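Penard Forum > Manipulation > Methods and results

Wrist camera or fixed camera for small food items?
Posted 9 March 2024 by Adi Wibisono

We trained the same policy two ways on the Flumora pick-and-place set, 1000 demos each. One got the fixed view only, the other fixed plus wrist. On the food items the fixed-only policy was ahead by five points. I expected the opposite.

The task is to pick up one item and put it on the blue plate. Grasp is a two-finger pinch from above, near the center of the item.
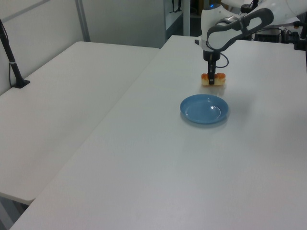
Reply 1 – stusovum_fan

How many eval trials? Five points can be noise.

Reply 2 – Adi Wibisono

2490 in total over both policies, same start positions. I'll post the split by item.

Reply 3 – kmarl

I don't buy that it's the camera. With a pinch from above, the fingers hide most of a small item in the wrist view right when it matters. Move the wrist mount and run it again before you call this a result.

Reply 4 – tbench40

Disagree with kmarl. The fingers hide things in any wrist setup, so that is part of the method. We saw the same gap with Wijaya in November and moving the mount did nothing.

Reply 5 – kmarl

Same items? Ours were rigid blocks and the wrist view won.

Reply 6 – tbench40

No, soft ones. Fair point – that could be the difference.

Reply 7 – Adi Wibisono

I'll do one run with the mount moved and one with blocks.

Related threads
Stusovum grasp scoring, version 5
Dropping frames at 1369 steps
Wijaya baseline numbers

Contact | © Penard Forum | Back to top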